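Before you spend money on a kitchen robot

Every sales page for a home robot arm promises it will put your kitchen in order. Maybe. The Plutlow starter kit is priced at $1301, and that leaves out the mount, the spare finger pads and the yearly plan. Add those up first, on paper.

Make a list of the small jobs you want done. Sorting chopsticks into a holder is a good one to ask about: thin, round, light, and they roll. Ask the seller to do it with your chopsticks, on your tablecloth. 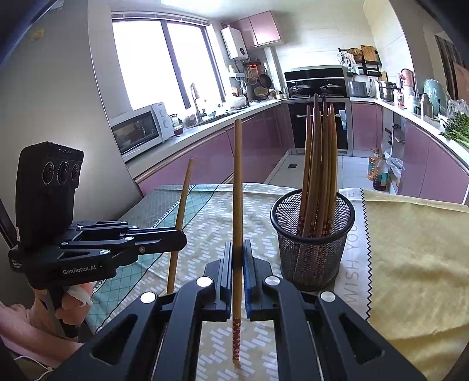 Get the answer as a number of tries and misses. Blackwood's rep told me "nearly always" and changed the subject. I'd want 56 tries and no more than 2 drops before I paid a deposit.

Measure the counter too. The Hulterholm base needs a clear spot all day, and I don't have one.

Grip pads wear out. Price 9 of them, with shipping, and put that in the first year's budget.

If you're still keen, see if Toton will rent you one for November. Read the return terms before it ships.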